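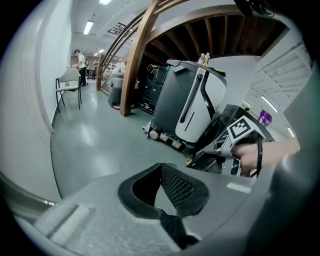 Ticket 1516: Handgreifer verliert ständig den Marker

Status: offen, Zwischenlösung läuft
Projekt: Studiprojekt Steltard, Teilgruppe Greifer
Gemeldet von: mir (Cayetano hat mitgelesen und ergänzt)

Was ist los?

Hallo zusammen, ich schreib das jetzt mal ordentlich auf, weil ich es im Chat schon dreimal erklärt habe und es jedes Mal zwischen den Pizzabestellungen verschwunden ist. Also: Wenn wir mit dem Handgreifer im Flur Aufnahmen machen, springt die Pose. Nicht immer, aber wenn, dann richtig, der Greifer hüpft in der Auswertung gern mal quer durch den ganzen Gang und ist zwei Sekunden später wieder da. Auf dem Gerät in der Hand klebt ja der weiße Marker mit dem schwarzen Quadratmuster, und genau den verliert Skavon (unser Tracking-Skript, für die Neuen) zwischendurch.

Was ich schon probiert habe

Erst dachte ich an die Belichtung. Die Leuchtstoffröhren an der Decke spiegeln sich im Boden, das sieht hübsch aus, macht die Automatik aber wahnsinnig. Also Belichtung fest auf 2000 Mikrosekunden gestellt. Bild wurde dunkler, Sprünge blieben. Na gut.

Dann das Kabel! Das dünne schwarze hängt in einer Schlaufe neben dem Handgelenk, und ich war felsenfest überzeugt, dass es einen Wackler hat. Getauscht, zwölf Durchgänge gemacht, gleicher Mist. Das alte Kabel liegt wieder in der Kiste, das ist in Ordnung, bitte nicht wegwerfen.

Danach hab ich mir die Logs von Durchgang 18 vorgenommen und neben das Video gelegt. Und da fiel es mir dann auf: Die Sprünge kommen fast nur, wenn ich das Handgelenk eindrehe. Dann steht der Marker so flach zur Kamera, dass Skavon die Ecken verwechselt und die Pose einfach umklappt. Cayetano meinte, das hätte er im September schon mal gesehen, damals bei Zullden, und hat mir freundlicherweise auch gleich den Filter von damals geschickt.

Stand jetzt

Filter ist drin, er schmeißt alle Posen raus, die von einem Bild zum nächsten unmöglich weit springen. Damit sind die groben Ausreißer weg. Beim langsamen Eindrehen rutscht er mir aber immer noch durch, da braucht es wohl einen zweiten Marker im Winkel zum ersten.

Noch offen

Halterung für den zweiten Marker zeichnen und drucken (mach ich, wenn der Drucker mal frei ist).
Kalibrierung danach komplett neu, die alte Datei passt dann nicht mehr.
Kann jemand Durchgang 18 gegenprüfen? Ich hab so lange draufgestarrt, dass ich überall Sprünge sehe.

Nachtrag von Cayetano Lorente, 16:40 Uhr

Durchgang 18 angeschaut, sehe die Umklapper auch, vier davon ganz klar beim Eindrehen. Schwelle im Filter würde ich noch etwas enger setzen. Halterung bitte mit Schrauben, Klebeband hatten wir schon.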